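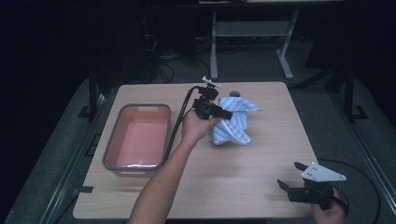
Write the rules down before you record anything else, said a reply under my earlier post, and then make everybody follow the same page, even the people who have been doing it longest. I have been chewing on that for a couple of weeks, and I agree with it, but I'd love some help with what goes on the page!

Community > Robotics > Teaching by Demonstration > House Rules

Browse Ask Tags Members Sign in

What should a one-page set of rules for hand-held gripper recording cover?

slowfold_lesten
Posted February 20, 2021

Hello all, and thank you in advance for reading, I know I go on a bit. We are a small group in Lesten and our project (we call it Isah) is about handling cloth: picking it up, laying it flat, folding it, putting it in a bin. One person works at the table with a gripper in each hand, and the recordings are meant to teach a two-armed setup later on. We have 1,779 recordings so far and I was feeling pretty good about that until I sat down one evening and watched a long stretch of them back to back.

Oh dear. Some of us start with the cloth bunched up and some of us give it a polite little shake first. Some people put a dropped cloth back and carry on as if nothing had happened, others stop and throw the whole recording out. In 227 of them there is something on the table that has no business there, a cup or a roll of tape or somebody's glasses. I marked those and set them aside, and I still don't know if they are ruined or perfectly fine.

So I want one page, taped to the wall next to the table, that a new person can read in the time it takes the computer to start up. I have seen the big safety standards for industrial robots and they seem to be written for a different world from ours, with fences and light curtains. Nothing at our table moves under its own power while we record. Do we need any of that at all? And for the rest, how strict is strict enough? I don't want to scare off the people who come in after work and give us their evenings. They're lovely and I'd like to keep them.

Also, if anybody has a good rule for cables, please share it. Ours run from the grippers and I am forever nudging one with my elbow.

patchcord_and_tea

We went through all of this at Rolwood, so I'll tell you what ended up on our wall, and you can steal as much of it as you like.

The start of the recording got the longest section. We decided that the cloth gets dropped from chest height onto the middle of the table and is left however it falls. No tidying, no shaking out! People really do want to help the machine by making things easy (I did it myself for weeks without noticing), and then everything you have collected begins from a nice easy cloth. The bin goes inside a taped outline. We move the outline at the start of each session so it isn't always in the same place, and whoever moves it writes down that they did.

Then the table check. Before recording, look over the whole top and behind the cloth too. In your picture there's a little round gray thing sitting just behind the cloth, a cap or a knob maybe, and it's just the sort of thing that gets missed from where the person is standing. If it belongs there, put it in the notes. If it doesn't, off it goes. As for your 227, please don't throw them away. Tag them "extra object" and let whoever trains on them choose. We deleted 80 in a fit of housekeeping once and I still grumble about it, they'd have been very useful for testing.

Mistakes: keep them if the person recovers in a natural way, and tag them. Stop only if somebody gets hurt, something falls off the table, or a third hand comes in. A dropped cloth is just life with cloth. What you want to avoid is each person deciding for themselves, so print the tags on the page with a short plain sentence after each, and don't have too many. We started with a long list and people picked whichever tag was closest to the mouse.

Cables: pick a side for each one and keep to it. Leave enough slack for your longest reach, then try that reach with both arms before you press record. If a cable has to cross the tabletop, see that it can't drag over the cloth or catch on the rim of the bin. Out past the table edge, don't let it hang where a foot will find it. I'd also ask people to wipe the gripper fingers between sessions and to take off bracelets and roll up loose sleeves.

One more and then I'll let you go. Put a date and a version on the page, and write the version number into every recording. You will change the rules, everybody does, and later on you'll be very glad to know which recordings were made under which page.

grumblebolt

Just get Vamness and turn on the checklist screen. It won't let you record until you tick the boxes. Done.

(People will tick the boxes without looking, so maybe have the paper too.)

mittens_on_the_bench

I agree with nearly all of the long answer above, and I'd like to add something on the safety side, as that part of your post hasn't had much love yet.

You're right that a person holding two grippers is a very different thing from an arm swinging around by itself, and I wouldn't try to stretch an industrial robot standard over your table. But do a risk assessment anyway. It sounds grand and it can be a sheet of paper. Walk through the session from switching on to packing up and ask what could pinch, trip, strain or shock somebody, and what you'll do about each of those. Fingers near the gripper fingers, cords on the floor, a clamp at the table edge that somebody leans on, sore wrists. Wrists were our big one. We now stop for a rest after twenty minutes, with no exceptions for people who feel fine.

The day you play any of this back on real arms, start over with a new sheet. That is when the standards become your business, and you'll want somebody who knows them well to look at your setup before it moves near people. Please don't let the friendly feeling of the hand-held stage carry over into that one.

On strictness, we had almost 356 recordings that no two of us could agree on, and what helped was watching a handful of them together with snacks and arguing it out. The rules that came from that evening were shorter than the ones I'd written by myself, and people follow them much better. Your after-work crowd may enjoy being asked! Ours did, and they came up with the rule about saying the task name out loud before starting, which I'd never have thought of.

And do ask people for permission if their hands, arms or voices are in what you save, and tell them where it will be kept and who gets to see it. That goes at the top of our page, above the cloth and the cables and everything else.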